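3.2 Collecting the table-setting examples

We started the collection with plates, mostly because Joelle Moussa had a stack of them and we were tired of picking up foam blocks. Plates are a good deal nastier than blocks. They're round, so there's no obvious side to go for, and the rim is thin, and if you squeeze one off-centre it wants to spin out of your grip like a bar of soap. People handle all of this without thinking, and that's exactly the know-how we were after.

Our first plan, back in January, was to drive the arm from a desk with the Avance controller. It was miserable. I managed 11 usable examples in an afternoon, and every one of them was slow and jerky in a way that no sane person would want copied. Mohcine Hegazy talked me into hand-held grippers instead. You hold one in each hand and simply do the job, with fingers standing in for the arm's fingers, and we work out where each gripper was at every moment from the printed markers on the cube on top. It took me one go to see he was right (I have been hearing about it ever since).

The routine is short. The person doing the demonstration stands at the edge of the table with the plates set out in front of them, waits for the beep, and moves one plate to wherever the prompt says. Some prompts ask for a single hand and some for both. For the two-handed ones we ask people to bring a jaw in from either side of the plate at the same time, so that neither one shoves it along the tabletop before the other arrives. A second beep ends the example. Then we shuffle the plates about and go again.
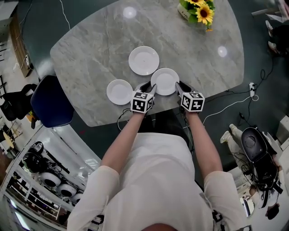

Figure 4. A two-handed example being collected on the Warkholm table. The nearest plate is held between the black jaws of the two grippers; the marker cubes sit on top of each gripper.

We were fussy about a few things and relaxed about the rest. Fussy first. Both cubes should stay in view from above for the whole example, and anyone who leans over far enough to hide one with their head has to do it again. Sleeves are kept short or rolled up — a long cuff can cover a cube's lower edge, and the tracker then jumps by a centimetre or two and takes ages to settle. Starting positions come from a shuffled list, so that we don't all drift into the same tidy layout by lunchtime.

As for the relaxed side, we told people to work at whatever speed felt normal and to fix their own mistakes without stopping. If a plate slips and you chase it, lovely, keep going! Those recoveries are some of the most useful bits of the whole set, and the policy trained without them (Section 5.1) gives up far too easily. We also didn't clear the room or do anything special to the lighting. A shiny tabletop throws back the ceiling lights, and I did worry about that, but the learner is going to meet shiny tabletops sooner or later.

In all we kept 3137 examples. Another 380 were thrown out, nearly all of them for a lost cube, and I checked every one of those by eye before it went. It was a long week. We then set aside 100 of the kept examples for testing and didn't look at them again until the training settings were fixed. The version used throughout this paper is the one frozen on October 12, 2026, under the name Sarberg.

One thing I'd change. Our prompts only ever said where a plate should end up, never how fast or how gently, and you can see the spread in the data: Joelle places, Mohcine more or less drops. The learner ends up somewhere between the two of them. We come back to this in Section 6, along with the Fawzy baseline, which has the same trouble with bowls.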